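Bench notebook, nail lacquer, 28 January 2024

Base trials, continued

Third go at the magnetic topcoat for Plenthorpe. They want a cat-eye effect that holds its line for 60 seconds after the magnet comes off. The December batch held it for 11, after which the stripe wandered off across the nail like a dog let out of a car.

Changed this time: the thicker suspension base from Jorkance, and a little less magnetic pigment. Shade is still called Hầu on the order sheet. Please keep the marks on the name when you print swatch labels. The label software drops them and the client noticed.

Mixed by hand, slow, no whisk. Bubbles anyway. Let the jar stand over lunch and most of them gave up. 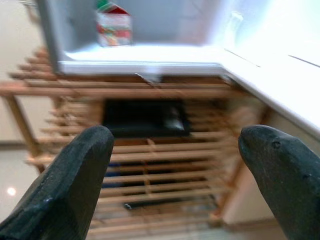

Swatches

Painted tips in two coats over black, then two coats over bare. Over black it's lovely, a tight green line with bronze on either side. Over bare it looks like pond water. I'd tell Plenthorpe to put "use over black" on the box, but they've already printed the box.

Magnet at 3 mm, held until my hand cramped. The line was still sharp when the timer went at 60. Did it again because I didn't believe it. Second tip blurred at one end, where I'd flooded the cuticle, so I'm blaming the painter.

Brush is too stiff for this base. It leaves drag marks in the second coat unless you load it heavily, and then you get the flooding. Stusavwood sent a softer, wider one with their sample caps. The brush is good. The caps don't fit our bottles, of course.

Storage check

Settling in the cool-stored bottle was minor, a thin clear band at the top that went back in with a few rolls between the palms. The room-temperature one had a band twice as deep and needed proper shaking. Neither had a hard cake at the bottom, so the new base earns its price, roughly. 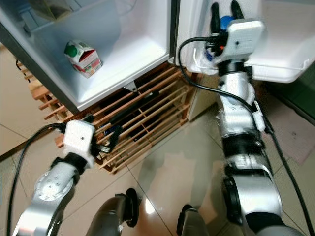

To do

Repeat the hold test with the Stusavwood brush, fresh tips, 7 per coat count.
Try the magnet further off, for people who don't have the nerve to go close.
Ask Jorkance whether the base comes in anything smaller than a drum.
Chip test on my own left hand. Dishes included, sadly.
Fix the label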